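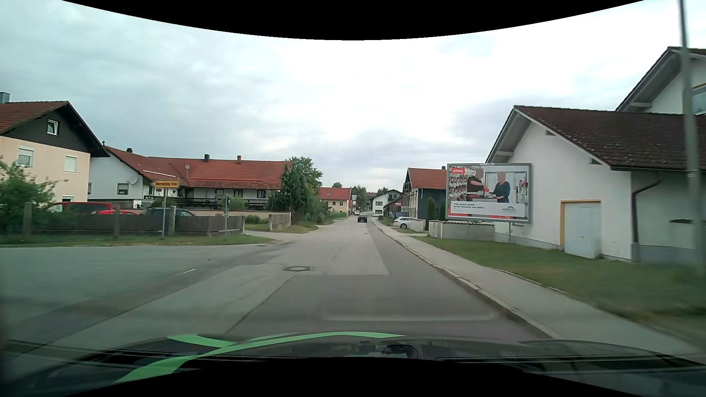 Second Progress Report: Nastville Rural Meal Delivery
Prepared by Szu-yu Tsai, program manager
Jun 24, 2021

Deliveries
The program now has 79 people on its list, most of them over seventy-five and living alone. We delivered 676 hot meals in this reporting period. Two clients moved in with family and came off the list. We filled both places from the waiting list within the week.

Routes
We run four routes. The longest one goes through the outlying villages and was leaving the last clients with a late lunch. Manolis Nikolaidis redrew it so that the diabetic clients are served first, and the kitchen now packs that route before the others. Complaints about lateness have dropped, though we still get calls when the kitchen starts behind.

Kitchen
The lease with Cistura was renewed on the same terms. The second oven was out of service for eight days while we waited on a door seal. During that time we served cold plates on two routes and told clients by phone the evening before. I-hsuan Hsiao has added a soft-food menu, requested by the county nurse.

Spending
Food costs are over the line we gave you in the proposal, mainly chicken and dairy. Fuel is under. We ask permission to move the unspent fuel money to food. A revised budget sheet is attached.

Next period
Replace the worn insulated bags.
Train two backup drivers.
Finish the client survey, with results to you in August.

Questions on the budget should go to Cristóvão Marinho, who keeps the accounts.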